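Practice Diary, Handling Cell Group

3/8/26

The morning was given to the revised handling rules, which Vendura expects to adopt in September. Section 6, on opened containers, took most of our time. The present wording treats every can alike, sealed or opened, and Kavanagh's reviewers have objected to this twice. I am now inclined to agree with them.

The Kistix draft limits wrist rotation to 20 degrees from vertical whenever a container may hold liquid. I would keep that limit and add a plain duty on the operator: an opened can is presumed full until it has been checked. The Clutetti office prefers to leave this to local judgment. I have noted my disagreement in the margin — politely, I hope.

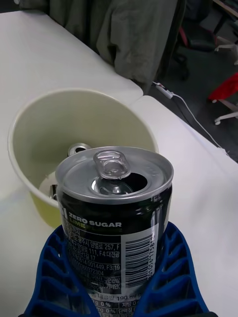 Rule 13 concerns where the fingers may close on a can. It asks for a low hold, so that the lid and opening stay in clear view of the wrist camera. The blue fingers have the 190 ml can near its base, and the raised tab and pushed-in opening can both be read without difficulty. The barcode is also in view, though the rule does not require it. I propose no change to the text, apart from replacing "lower region" with "near the base."

Page 90 of the annex still cites the old numbering. To be corrected before circulation.

Comments

gripnotes: Does the 20 degree limit apply to sealed cans too?

cell_lead: We already presume full at our site. Glad to see it written down.

Contact the editor | © 2026 Vendura | Back to top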